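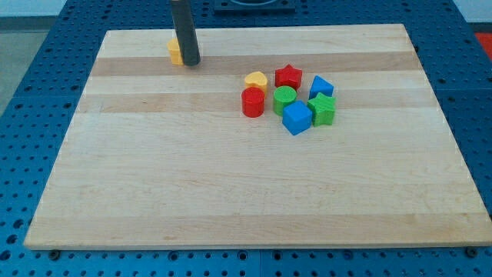 Re: [bench] Strip-glued board on perforated table, finish and flatness

On Monday a list member wrote:

> We have the same blue perforated metal table at Torklow and want a
> wooden top for sorting the plastic shape blocks. Two questions.
> Is a board glued up from strips stable enough without battens
> underneath? And what finish are you using? Our oiled one picks up
> color from the red blocks.

Stability first. The Flurkunwood board has no battens. It lies straight on the metal, with the strips and the grain running the long way. Strip-to-strip color varies, pale with some tan bands, and this has no bearing on flatness. I check with a 400 mm straightedge in both directions at the start of the month. In June it showed a slight cup across the grain, which went away after I turned the board over and left it for two days. The holes in the table let air reach the underside, so I would leave them uncovered. No rubber mat.

Finish: water-based matte, 2 coats, sanded at 400 between coats. I sand the bare wood to 100 first, then 400. Going to 1000 on the last coat was a mistake - the cylinders slid when the table was bumped. I have stayed at 400 and they keep their place.

On color transfer, I would suspect the oil. Let it cure longer before putting blocks on it, or wipe the excess harder. I have had no marks with the matte finish from red, green, blue or yellow.

One point on the blocks themselves. The cylinders with raised dots on the top face collect dust between the dots. If they are stored dots down, the dust ends up on the board and scratches the finish. Store them dots up, and brush them with a dry nylon brush before use. The hearts, stars, cubes and prisms get a damp cloth.

The Prornley people reported that their board rocked on the table. Check for burrs at the holes before blaming the wood. A flat file takes them off in a minute - touch up the paint afterward.

Does anyone have figures for the same board with the grain running the short way?

--
Tạ
Flurkunwood bench list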